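Home Archive Threads Members Search Log in

[Drendside Riders] Re: First long ride on the Skerkis, and a carb question
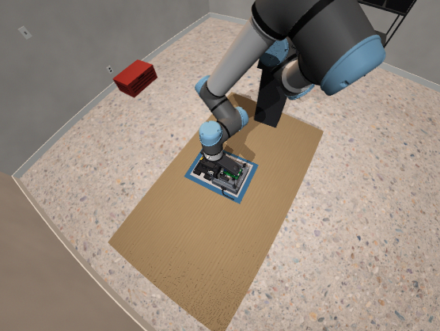
Re: First long ride on the Skerkis, and a carb question

From: Tyson Melnyk
To: Drendside Riders list
Date: May 13, 2026

Normand Campbell wrote:

> Hi all. Long-time reader, don't post much. I finally picked up
> the Skerkis 475 I was going on about over the winter, the air-cooled
> twin with the spoked wheels. It sat in a barn outside Girard for
> 9 years before I got it, so I knew there would be work.
>
> New tires, new battery, fresh oil, cleaned the tank as well as I
> could. It starts fine on choke. Idles okay once it's warm. But
> between a quarter and half throttle it stumbles, and if I hold it
> there on a flat road it surges, like somebody is tugging on the
> back of the bike and letting go. Wide open it pulls clean. I put
> in new plugs and it made no difference at all. The left pipe is
> a bit bluer than the right if that means anything.
>
> Before I go and spend money on a pair of carbs, is this a thing
> people have seen? Also, is it dumb to plan on the Wornmont loop
> with it this summer? My wife says it is.
>
> Normand

Normand!! Congratulations, I'm so glad you got it. I remember you posting about that bike back when the seller still wanted silly money for it, and I was hoping it would end up with somebody on this list. I've had mine (same year range, the one with the kickstarter still on it) long enough to have made pretty much every mistake there is to make with those carbs, so let me save you a few evenings.

Please don't buy carbs yet. What you're describing is a lean midrange, and on these bikes that's nearly always one of two things: dirty passages feeding the needle, or air getting in past the rubber boots between the carbs and the head. You may well have both after that long in a barn. I did.

Do the boots first, they're easy. Get the bike warm and idling, and spray a little soapy water around each boot, all the way around, including the underside where you can't see. If the idle changes, even a little, you've got a leak. Keep your hands and sleeves clear of anything hot. Some folks use carb cleaner for this and I wish they wouldn't, it's flammable and you're holding it next to a running engine. Soapy water shows up most leaks just fine.

The bluer pipe on the left makes me suspect the left boot especially. Lean runs hot and hot turns chrome blue. It isn't proof, the bike could have had that color for decades, but I'd start on that side. Pull the boot off and bend it in your hands under a good light. The cracks hide at the base where the rubber meets the metal flange, and you can look straight at a bad one on the bike and think it's perfect. New boots are cheap compared to carbs, and while you're in there replace the O-ring behind each one. It's a little thing and it goes flat and hard and everybody forgets it.

Now the carbs. You said you cleaned the tank, but you didn't say you had the carbs apart, so I'm going to assume you haven't. Take them off as a pair. Do NOT split them from the bracket unless you have to, lining them up again is a miserable job. Turn them over on a towel, take the bowls off, and do one side completely before you touch the other so you always have an assembled one to look at. I take pictures on my phone at every step and I still end up wanting one I didn't take.

What you're after in there:

- The main jet pulls straight out with a flat screwdriver. Use one that really fits. They're soft brass and they'll round off if you look at them wrong.

- Above the main jet is the long needle jet, or emulsion tube, with the rows of tiny cross holes. THIS is your quarter to half throttle. On mine more than half of those holes were plugged with green crud and I had been riding it that way for a whole season! Soak it overnight, then poke each hole with a single strand from an old guitar string. Gently. You want to push the dirt out without making the hole any bigger.

- The pilot jet is down in its own little well, and it's easy to miss if you've never seen one of these. Hold it up to the light. If you can't see a clean round dot of light through it, it's still dirty.

- Check the slide diaphragms for pinholes. Hold each one up to a lamp and stretch it a little between your fingers. A tiny hole will mostly show up as a bike that won't pull hard, and yours pulls clean wide open, so I bet they're good. Still look.

- Float height. Measure it with the carb tipped so the tang is just touching the valve and not squashing it down. The number in the manual I have is 26 mm, from the gasket surface, no gasket. Check your own manual though, there was a change partway through production and I don't know which side of it you're on.

Blow everything out afterward with air and wear glasses when you do it. I got a face full of cleaner once and it was a very long evening.

One more thing, and I'm saying it because I got caught by it. Look at the needle clips. There are five grooves on the needle and the clip should be in the same groove on both sides. Mine weren't! Some previous owner had raised one and left the other, I guess he got bored or the phone rang. If you find both clips in the top groove, then somebody leaned it out on purpose at some point, and moving them down one will help a lot. Write down where they were before you change anything.

Then when it's all back together, sync them. You can get close by looking at the slides and closing the gap by eye, but borrow a set of gauges if you can. I have a set and you're welcome to them, they only go in the mail in a padded box because the last time they came back with a cracked dial. A synced twin is a different motorcycle. The mirrors go clear, the clutch feels nicer for some reason, you stop noticing your hands. I grinned the whole way home the first time I got mine right.

About the tank - when you say you cleaned it as well as you could, did you look inside with a light afterward? If there's still rust up under the tunnel it'll let go a bit at a time and you'll be doing all this again in July. Put a clear inline filter on each line for now. They're a bit ugly but you'll be able to see what's coming down, and you can take them off once they've stayed clean for a few tanks. Also pull the petcock and check the screen. Mine had a screen on the main side and just a hole on the reserve side, so every time I switched to reserve I was feeding it straight sludge.

And now the important part, the Wornmont loop. It is not dumb!! Tell your wife I said so, or maybe don't, I'm not sure I help your case. I did it on mine with a rack and two soft bags and it was the best trip I've had on any bike. It isn't fast. You'll be passed by everything on the climb out of Girard, and I mean everything, I was passed by a guy towing a boat. But once you're up on the ridge road the speed those engines like is exactly the speed that road likes, and it just hums along with that lovely flat thumping noise coming back at you off the rock cuts.

What I'd do before going: ride it hard close to home for a couple of weekends first. Check the oil every time you stop for gas, they use a bit when they're worked. Go over the spokes, just tap each one with a wrench and listen, and if one goes thunk while its neighbors are ringing then deal with it before the trip. Bring a spare clutch cable and lay it alongside the old one, already routed, with tape over the ends. Changing it on the shoulder takes hardly any time that way. Bring a spare tube for the rear too, and practice getting that wheel off once in your garage where you can swear in comfort.

Gas is the only thing I'd really plan around. There's a long empty stretch after the Wornmont turnoff, and the station at the bottom was closed when I went through in March. It might be open again in summer, I just wouldn't bet a long push on it. Fill up before the turn even if you don't feel like you need to.

If you go in the second half of the summer I might come along, if you'd like the company. I've been looking for an excuse and two of those twins going up that road together would sound fantastic. I can bring the gauges and we could do yours in the parking lot before we leave.

Let us know what you find in those emulsion tubes. And post pictures of the bike! What color is it? You never said, and I've been wondering since I read your message.

Tyson

P.S. If you do end up needing boots, ask here before you order. A few of us bought a batch last year and I think there may be a pair left over in somebody's drawer.

9 replies | Shares: 2 | Previous in thread | Next in thread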